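4.2 Keeping both arms out of each other's way

The planner runs one queue per arm and a shared table of claims. A claim is a volume over the workspace plus an expiry. Before an arm moves it asks for the volume its path sweeps through, and if any part is already taken the move waits. Simple enough. The earlier version (Quintero, the one in our June report) used a single lock for the whole centre of the table, so one arm sat still most of the time. Safe but slow, and the operators hated it.

Claims are made per segment, not per task. A pick is split into approach, descend, close, lift, carry, release. Each segment claims its own volume and drops it at the end, except carry, which holds on to the volume of the release as well. Without that last bit we got standoffs: both arms holding something, both wanting the same spot, neither able to put down. With it the arm that cannot get the release volume never starts the carry. It waits at the lift height with the object in the fingers. Not pretty, but it clears.

Expiry was set too short at first. An arm that slowed down for a tight grasp lost its claim halfway, the other arm moved in, and the joint-level guard stopped both. We now renew claims from the control loop. If the loop dies the renewals stop and the claim runs out after 2000 ms, long enough for the guard to have parked the arm.

4.3 Perception

One view from the head camera, no wrist cameras in this version. Segmentation gives a mask and a rough class for each thing on the table, then a second pass fits a grasp box. Three sources of trouble, in order of how much time they ate.

First, things that touch. A stack is the worst case: the segmenter likes to return one tall object, the grasp box goes round the whole column and the arm tries to lift the lot. We added a check on height against width and, if it fires, the top part is cut off and treated as its own object. Crude. Cinzia Cirillo's variant splits along edges instead and does better on clean blocks, worse on anything with print on it. We kept the crude one for the runs reported here.

Second, thin dark objects. A pen or marker on a pale surface is fine. The same marker on the black table is close to invisible to us, and depth does not help much with something that flat. The planner therefore keeps a memory of the last good detection and does not delete an object until it has been missed in 29 frames running while no arm is in the way. Before this rule, objects vanished every time a gripper passed over them and the task list was rebuilt from scratch, which threw away work that was half done.

Third, containers with something in them. Bowl or contents? The answer depends on the instruction, so both are kept, with a parent link from the contents to the bowl. If the bowl is moved, its children move with it in the world model. If a child is picked the link is cut at lift, not at close. Cutting at close seemed tidier but a failed grasp then left an orphan floating above the bowl, and the arm would go back for it at the wrong heigth.

4.4 Layout used in the trials

All trials were run in the Komavcombe cell. Dark fabric on the walls and overhead, black table, an arm at each side. A white board goes down in the middle and things are put on and round it by hand, loosely, no template. Some are meant to be easy to tell apart by colour, some are not. The bowls and the box stay along the back. Figure 3 gives one such layout, with both grippers already over the back part of the table, so close to the region where most of the waiting happens. 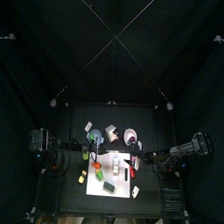
Figure 3. Workspace with both arms extended towards the rear of the table. Small white cubes are stacked near the centre of the board, with a green sponge and a black marker also on it.

The layout matters for the claims more than for perception. With bowls at the back and loose items in front, nearly every carry ends in the same strip, and the strip is narrow. Putting the bowls at the two sides would make our numbers better and the test less useful, so we left them. We log each wait with the volume asked for, the arm holding it and the time until release. Over the full set there were 3369 waits, and the rear strip was the volume asked for in most of them. Waits over the board itself were short and mostly harmless – one arm lifting away as the other came in.

Assignment of objects to arms is by reach cost only, nearest base first. We tried handing the planner a look-ahead so that it would send the left arm to left-hand bowls where it could. Fewer waits, but also more regrasping, as the object closest to an arm is often not the one that belongs on that side. Dario Negri has a version that weighs the two and we may swap it in once the log format is settled. Natalina Martinelli went through the standoff cases by hand and found a small number where reach cost flips between cycles and both arms drop the same object from thier queues. A fixed penalty for changing owner fixes it. The penalty is set by hand, and we have not tuned it for tables of other sizes.

Replays of the wait log use the Clornen viewer, with claim volumes drawn over the head camera view. Section 5 takes the timings from the same log.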